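Trarine N20 Digital Stage Piano

Product code 479. Price £135 deposit, balance payable on collection from our Ferlow showroom.

The Trarine N20 is a portable digital piano intended for schools, rehearsal rooms and small venues. It is supplied with a full-length weighted keyboard of 88 keys, a sustain pedal, a mains adaptor and a printed owner's manual. A matching stand is sold separately.

Sound and touch
The instrument offers 20 voices, among them two concert grands, an upright, three electric pianos and a small group of organs and strings. Any two voices may be layered, or the keyboard may be split at a point chosen by the player. Three levels of touch response are provided, together with a fixed setting for organ playing. The chosen level is retained when the instrument is switched off.

Connections
Two headphone sockets are fitted at the front left. Line outputs, a pedal input and a USB port are at the rear. The built-in speakers are adequate for a classroom; for hall use the line outputs should be connected to a mixer or powered loudspeaker.

Rhythms and recording
A library of 69 accompaniment patterns is included. The recorder holds five songs of two tracks each, and recordings may be transferred to a computer by USB. Pattern tempo can be set from the panel or tapped in.

Hire and school supply
Schools may hire the N20 by the term under the Nustumness Music Scheme. Hire instruments are checked and tuned to concert pitch before despatch. Applications for the autumn term should reach us before September.

Warranty
Parts and labour are covered for three years from the date of purchase. Pedals and adaptors are covered for one year. Please keep your receipt, as it will be required for any claim.

Customer comments

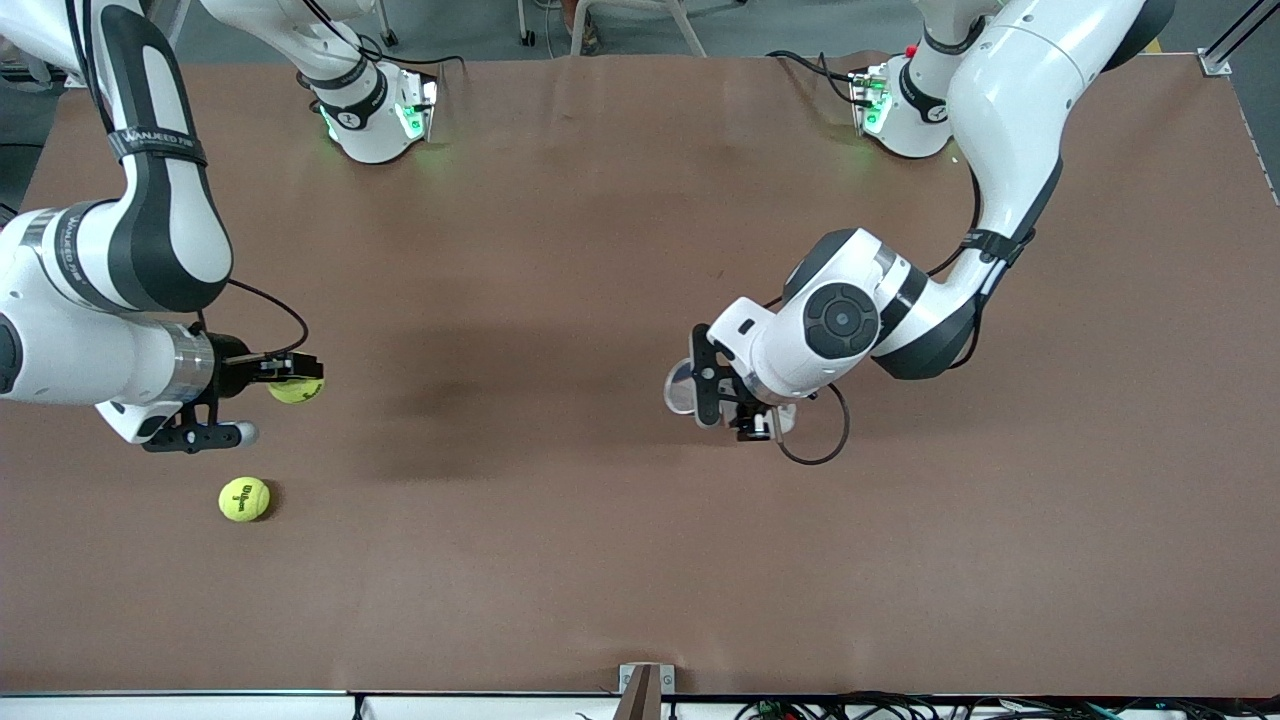 Ngô writes that the keys are heavier than expected at first, but that the lightest touch setting suited younger pupils well, and that a longer pedal cable would be welcome.

Replacement pedals can be ordered from the Accessories page.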